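Skudel Tabletop Planning Set: README

Release notes and data card for the second release. Please read the section on known faults before training on the place episodes.

What is in it

The set holds 3,000 simulated pick-and-place episodes for testing motion planners and grasp checkers. All of them were made in the Drasico simulator with one ceiling-mounted arm and one table. Each episode has a start state, a goal, the planned path, the path the controller followed and a rendered view at every step. There is no data from real hardware in this release.

Episodes are split by layout, so a layout that turns up in training is never used in the test part. The split lists are plain text files in the folder called splits. If you make your own split, keep episodes with the same layout number together.

The task

The planner is given an object and a target, either a spot on the table or the inside of a container. It has to find a path that keeps the arm and the held object clear of everything else. Carrying the green cube over to the yellow crate is the usual first test, with the bowl, the mug and the bottles left standing as obstacles.

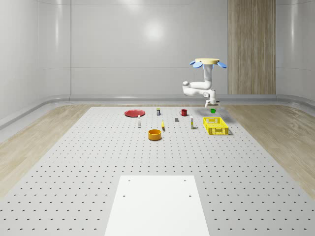 Skudel tools group
Last changed 11/4/22

Folder layout

scenes/ — one file per layout, with object poses in metres and quaternions
plans/ — joint paths from the planner, before smoothing
runs/ — joint states logged by the controller, with gripper commands
views/ — rendered frames, numbered to match the steps in runs/
splits/ — lists for train, check and test

Poses are given in the table frame. Its z axis points up, away from the table top. The arm base is turned upside down relative to that, and the transform is stored in each scene file. Older loaders assumed a floor-mounted base and will give you mirrored paths.

How the paths were made

Matheson, our planning library, was run with a time limit of 25 seconds per query. Queries that ran out of time are kept and marked as failed, with an empty file in plans/. Smoothing was done afterwards in a separate pass. The controller logs at a fixed rate, so runs/ will usually have more steps than plans/.

Collision shapes are simpler than the shapes you see. The crate is treated as a solid floor with 4 solid walls, and the openings in its sides are ignored. Mugs have a handle in the collision model, but it is a plain box.

Known faults

In 11 episodes the gripper opens one step early in the log. They are listed in splits/skip.txt and the loader leaves them out by default.

Shadows are soft and the light is the same throughout. A perception model trained only on these views will probably do badly under other lighting — we have not tested this.

Loading

Install the Flolano reader, point it at the top folder and call open_set with the name of a split. Set raw to true if you want the failed queries as well. Files from the first release need to be converted first, using the script in tools/convert.

Faults in the data should be reported with the episode number and the reader version.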